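Lukumside Reuse Workshop
Automated Component Recovery, Phase 2
Progress report to the Prurnley Fund
April 2023
Prepared by Hema Kaimal, project lead

1. Summary

The project lost time this period to a fault on the recovery cell. The arm pressed down on a processor retention lever with more force than it should have, and the safety limit that was meant to stop it did not trip. There were no injuries. One motherboard was scrapped and one set of gripper fingers was replaced. We stopped all unattended running the same day and have not restarted it. The cause has been found and a fix is in place for attended work. We are asking to move the end date of work package 3, but we are not asking for more money.

2. Work done before the fault

Work package 2 (memory removal) is complete. The target in the grant agreement was 1,000 machines through the memory step, and we reached it ahead of schedule. Modules go from the board to the fixture, where they are read and logged before boxing. Chauke, who supply most of our retired office desktops, have accepted the log format and now use it for their own asset records.

Work package 3 (processor removal) began after that. It is the harder step. The arm has to open the lever beside the socket, lift the load plate, pick the chip without touching the contacts below it, and set it down flat on the shelf. By the day of the fault we had put 265 machines through this step with an operator at the bench.

3. What went wrong

The fault happened on a routine run. The program moves the gripper to a point above the socket, then lowers it slowly until the force reading shows contact with the lever. On this run the reading stayed near zero after contact. The arm kept going down until the operator hit the stop button. By then the lever was bent, the socket was cracked and the tip of one finger had chipped.

We first suspected the force sensor. It was sent to Unusov, who maintain the arm for us, and they tested it on their own bench without finding a problem. They returned it with a calibration sheet, which is attached as Annex B.

The cause was in our own software. The force reading is zeroed at the start of each pick to remove the weight of the gripper. A change made in work package 2 to save cycle time had moved the zeroing step to a later point in the program. For memory modules this made no difference. For the processor step, where the approach is lower, the zeroing could take place when the fingers were already touching the lever. The program then treated the contact force as the empty reading.

A second problem made the first one worse. The arm controller has its own force limit, separate from our program, and it should have stopped the motion. It was set to the value used during installation, which is too high for work on a motherboard. It should have been lowered at handover. Our commissioning checklist did not include it.

4. Current state of the cell

The cell is back in use for attended work at reduced speed. Slow approaches to the socket are being repeated on Dell desktop towers, with the case laid on its side and the fixture next to it.

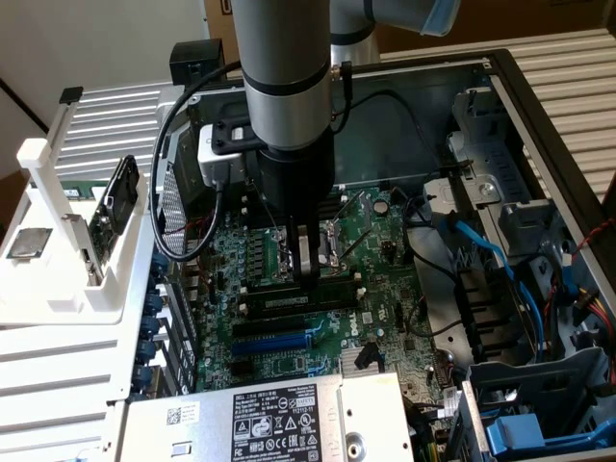 Figure 1. Gripper over the processor socket of an open Dell tower. The fixture is on the left, with a processor on its lower shelf.

The following changes have been made:

The zeroing step is back at the start of the approach, at a height where nothing can be in contact with the fingers.

The program now compares each new zero with the last one. If they differ by more than the set amount, the arm stops and asks for an operator.

The controller force limit has been lowered and is protected by a password held by the project lead and the shift lead.

Any change to motion code, however small, is now tested on scrap boards for both the memory and the processor step before it goes onto the cell.

We repeated the fault on purpose on a scrap board, using the old code and the new controller limit. The arm stopped on the controller limit and the lever was not bent. With the new code the arm stopped earlier, at the zero check.

5. Open items

The cable to the wrist device needs better routing. It played no part in the fault, but the review noted that a loop of cable near the case could catch on a bracket during a fast move. Unusov have quoted for a clip kit and we expect to order it from the existing maintenance budget.

The stop button is within reach of the operator's chair but not of the door side of the bench. A second button will be fitted before unattended running is considered again.

The written risk assessment is being revised. The earlier version covered pinch and crush hazards to people but said very little about damage to the work, or about sharp fragments if a finger breaks. Safety glasses are now required at the bench whenever the arm is powered.

6. Effect on schedule and budget

The stoppage, the sensor test and the retesting took 5 weeks. We had planned to finish work package 3 in June and now expect to finish in September. The target of 2,000 machines through the processor step is unchanged, though it depends on a return to unattended running over the summer. If the fund prefers, we can report against a lower figure for attended work only, and we would like to discuss this at the next call.

Replacement fingers and the return shipping of the sensor were paid from contingency. No staff hours have been moved from other work packages.

7. Request to the fund

We ask for written approval of the new end date for work package 3. The incident log is attached as Annex A. The revised risk assessment will be sent separately once Chauke's safety officer has commented on it.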